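Student Reporters Wanted, Peltside

Peltside is the student-run news site for the Lurbridge campus, and we are looking for new reporters, sub-editors and one social media editor to join us from September. If you have ever come out of a lecture wondering why the library hours changed again, or what the union council voted on last night, come and find out with us and then write it up for everybody else!

You do not have to be studying journalism. Our current team includes people from nursing, civil engineering, history and maths, and most of them had never written a news story before they joined. First-years are welcome, so are postgraduates, and so are part-time students who are only on campus one or two days a week.

What you would be doing

News reporters cover campus life as it happens: rent in halls, fees, bus routes, elections, strikes, society rows, sports results, the lot. You would usually take on one story a week, with an editor to talk it through with before you start and again before it goes up. We'll show you how to ask the university for figures, how to take a decent note, and how to ring a press office without feeling sick (it does wear off).

Sub-editors work in pairs on our publishing nights. You'd be checking names and facts, writing headlines and cutting things that have got too long. It suits anyone who reads menus for spelling mistakes.

The social media editor looks after our accounts and the Tuesday newsletter, which now goes out to 2251 readers. We would like somebody who enjoys replying to people and can stay polite while doing so.

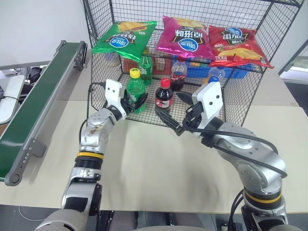
Snacks and bottled drinks in a wire basket

We meet every Tuesday at 5 pm in the Kozma Building, second floor, in the room past the photocopiers. Meetings last an hour or so and anyone can pitch. Some of our best pieces last year began with someone saying "this is probably nothing, but". The long read on damp in the Tudden Court flats came out of exactly that sort of remark, and it was picked up by the town paper.

Time and money

Please allow five hours a week in term time. We ease off during exams and publish very little over the holidays, although there is always something going on for those who stay in Lurbridge. Reporter and sub-editor roles are unpaid. We do cover travel for stories off campus, as long as you clear it with an editor first and keep the ticket.

There are 18 places in all. Two of the reporter places are kept for students in their first year.

How to apply

Send us a short note (one page at most) telling us which role you'd like and one story about the campus that you think we ought to be covering. Published work is nice to see but we don't ask for it. If you would rather record a voice message than write, that is fine too, and please tell us if there is anything we can do to make applying easier for you.

Notes can be sent through the Join Us form on the Peltside site or handed in at the Kozma Building reception, marked for Peltside. We read every one and we reply to every one. People we'd like to meet will be invited for a chat with two of the editors, followed by a short practice task on the same day.

Not sure yet? Come along to a Tuesday meeting and sit in. You don't need to book.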